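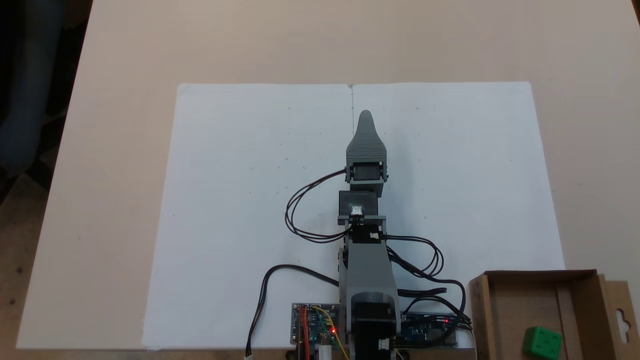
the arm, both boards lit, cables doing their thing. box on the right is the drop target

ok thread on what went wrong with this thing Saturday, August 21, 2021. writing it down now before I forget the order. not tidy sorry

1/ printed arm, servos at the joints, hobby stuff. job is dumb simple: pick up cube, put cube in box, go back to a pencil dot on the paper. repeat. I've had it running on and off since July

2/ cycle 40 or so it stops mid swing over the paper. doesnt drop, just hangs there buzzing. I figure it's thinking. it is not thinking

3/ then full speed sweep to the left. no ramp, no nothing. my hand was on the paper. got a knuckle. not bad, bit of skin, but that's printed plastic with a motor behind it and I did NOT like it

4/ killed power at the wall. took me way too long bc the switch is UNDER the table. remember this part

5/ first guess was the script. went through the log with Senan Carroll on a call. last good command looked normal. next position it read back: 2049. every time. arm is moving, number isn't

6/ so controller thinks the joint never got there, keeps pushing. my "safety" check compared the reading to the last reading. same number = all good, apparently. great check, me

7/ swapped the servo. same thing. swapped it back. lost the whole afternoon on that

8/ Châu Lục on the Flollport board said stop touching software and wiggle the wires. wiggled the wires. reading drops out when the arm is stretched all the way forward. comes back when you fold it

9/ the loops off the joints look like plenty of slack. they're not all the same length though, one goes tight before the others and pulls on its plug. plug still LOOKS seated. it's in there maybe halfway

10/ and when the feedback comes back it all comes back at once, arm sees a huge error, goes for it. thats the sweep. thats my knuckle

11/ fixes so far:
longer cable on that joint
zip tie so the pull lands on the arm and not the plug
speed cap in the script, way down
if the reading doesnt change for 3 checks while it's supposed to be moving, cut torque

12/ not fixed: the stop switch. ordered a big red one from Zedus, going on the table edge where I can slap it. not running it unattended til thats on. not running it attended w my hand on the paper either

13/ ran 10 cycles after the cable swap, arm stretched all the way out each time, reading tracks fine. thats not proof of anything, will do a long one once the switch is in

14/ if you have a build like this go pull gently on every conector with the power OFF and the arm at full reach. mine had been passing at half reach for weeks

15/ someone asked for the script, will post when the torque cut is less embarrasing. knuckle is fine mom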